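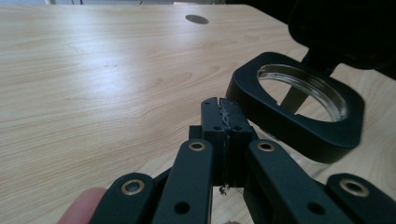 *Photo: Mojtaba Moradi / Brovier*

# Is your desk really dirtier than a toilet seat?

You have probably heard this one. Somebody's aunt says it, or it pops up in a video with scary green music: "Your desk has 559 times more germs than a toilet seat!" Everyone says "Eww," and then everyone goes back to eating crackers off the desk.

Should you believe it? Let's be a bit fussy first.

## What is a germ, anyway?

"Germ" is an everyday word for a living thing (or nearly living thing) that is too small to see and might make you sick. Bacteria are one kind. Viruses are another. Some fungi get called germs too.

Look at the word "might." Most bacteria have no interest in you at all. They live in soil, in ponds, on leaves and on your skin, and many of them are useful. The ones in your gut help break down your food. Yogurt is made with bacteria, and you eat them with a spoon.

So when a headline says a desk is covered in bacteria, your first question should be: which ones? A big crowd of harmless bacteria is less of a worry than a small number of the kind that gives you a bad stomach. The headline almost never says.

## How do people count them?

A scientist rubs a clean cotton swab over a patch of desk. Then the swab is wiped across a dish of jelly that bacteria like to eat. The dish goes somewhere warm. After a day or two, each bacterium that landed there and liked the jelly has grown into a dot big enough to see. The dots are called colonies, and you can count them.

It's a good test, but it has holes in it. Plenty of bacteria won't grow on that jelly, so they never get counted. Viruses don't grow on it at all. And the answer changes depending on where you rub. The middle of a desk and the spot where your sandwich sits can give very different numbers. 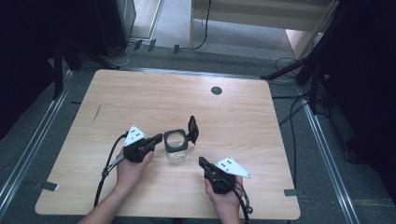

The size of the patch matters as well. Suppose I swab a piece of desk as big as a door and a piece of toilet seat as big as a stamp. The desk will "win" every time — and I will have proved nothing. A fair test uses patches of the same size, and lots of them, from lots of desks.

## The funny thing about toilet seats

Why does everything get compared to a toilet seat? Phones, sponges, keyboards, shopping carts: they all seem to be dirtier than one.

Part of the reason is that toilet seats are often cleaner than you'd guess. They are smooth and dry, and people scrub them. Many bacteria do badly on a dry surface. A kitchen sponge is damp and full of tiny holes with bits of food inside, so bacteria do very well there. Beating a toilet seat isn't hard.

The other part is that the words "toilet seat" make you look up. "Dirtier than a doorknob" wouldn't sell much spray.

## Who is telling you?

Imagine a bottle of Flendance desk spray with this on the label: "Wipes out 3000 kinds of germs!" It sounds like a lot. Before you spend your allowance, try asking:

- Who did the test? Was it the people who sell the spray?
- What did they test it on? A glass dish in a lab is a lot easier to clean than a sticky desk.
- How long did the spray have to stay wet? Some need several minutes, and most people wipe them off right away.
- Compared with what? Maybe soap and water would have done nearly as well.

Bernice Fiadzo, who teaches fourth grade, has her class put these questions to cereal boxes and toothpaste too. They work on those just as well.

## So do I have to clean my desk?

Sorry, yes, now and then. Wipe up crumbs and spills. If someone with a cold has been sneezing over it, give it a proper clean with something a grown-up picks out.

Your hands matter more. A germ sitting on a desk can't walk into your mouth. It usually needs a ride, and the ride is your fingers. Washing with soap for 20 seconds before you eat does a lot of good, whatever the number in the headline was.

As for 559 times, I looked for where it came from and couldn't find a test behind it. If you find one, check how big the patches were.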